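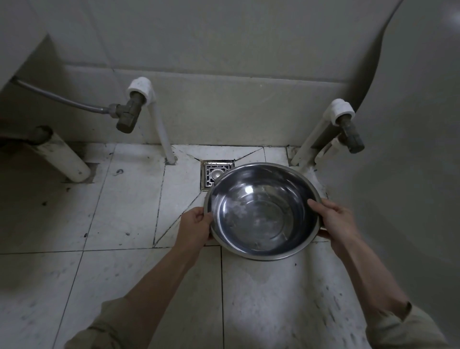
Steel bowl in front of the floor drain, small bathroom

From: Filipa Loureiro
To: Remberg house list
Subject: Re: Slow drain in the downstairs bathroom

Hello all,

Replying to Olanrewaju's message, which I have left in below so that people who joined in May can follow. The photo at the top has the drain in it.

On Wednesday, 6 wrote Olanrewaju Ezeani:
> The floor drain in the downstairs bathroom is slow again. After I
> washed the floor the water sat round the grate for a good while
> before it went. There is a smell as well, worse in the morning.
> I have not put anything down it. Before I do, can someone tell me
> three things.
> 1. Does the grate lift out or is it fixed?
> 2. Is there a trap under it, and can it be cleaned from above?
> 3. Are the two supply points on the wall live? I would like to
> know before I start kneeling next to them with tools.
> I also can't find the bucket. If it is in your flat please bring
> it back.
> Olanrewaju

Taking these in order.

1. The grate lifts out. It is the square one with the pattern of holes and the small round plug in the middle. Arnaldo Sampaio fitted it when the floor was retiled and he says the plate is held by nothing except its own weight and whatever has dried round the edge. Run an old table knife round all four sides first. Don't lever from one corner, as the tiles are cut on the diagonal there and the points are thin. We have one spare tile left and I would like to keep it.

2. Yes, there is a trap. It is a plastic cup that sits under the grate and pulls straight up with a quarter turn. Wear gloves. What comes out is mostly hair and soap, and it should go in the bin, not down the toilet. Wash the cup, look at the rubber ring, and put it back with the ring facing down. If the ring has gone hard, the Teixeira shop has them. Ask for the 100 size. I bought the wrong one last time and had to go back.

The smell is a separate matter, I think. When the room is not used for a week or two the water in the trap dries out and the air comes up from the pipe. Tip a bowl of clean water down slowly and see whether it is any better the next morning. Do this first, before you take anything apart. If that cures the smell you still have the slow drain, but at least you know which problem is which.

3. Treat both as live. The one on the left, with the white pipe and the grey angle valve, has never been capped as far as I know. Glória Brandão thinks the stopcock for that side is the one marked 132 in the hall cupboard, but the labels in there were done by two different people and I wouldn't trust them. Turn it off, then open a tap and check. Please don't use either valve to pull yourself up off the floor.

About the bucket, I haven't got it. The round stainless bowl does just as well for rinsing. It goes low to the floor, so you can pour close to the grate without splashing the wall, and it holds enough to show whether the water is going away. Keep both hands on the rim when it is full. It should live in the bathroom and not go back to the kitchen afterwards.

While you are down there, the tiles could do with a proper scrub. They are marked all over, with grey smudges and dark spots, and mopping only moves it about. Warm water, a little washing soda and a stiff brush will do it. Work from the door towards the drain, as the floor slopes that way. The grout is dark anyway so there is no need to try and whiten it. No bleach, please, and certainly no bleach on top of any drain cleaner that somebody may have used without saying so.

If the cup is clean and the water still stands, the blockage is further along and we should stop there. Rodrigo Bettencourt has the number for Hevdale, who did the upstairs pipe. Their call-out was 794 including the camera survey, so I would like the cheap things tried first. Anyone with a drain rod longer than mine, let me know.

I can be there in the evening after seven if you want a second pair of hands. Otherwise write to the list when you have had the cup out and say what state the ring was in.

Filipa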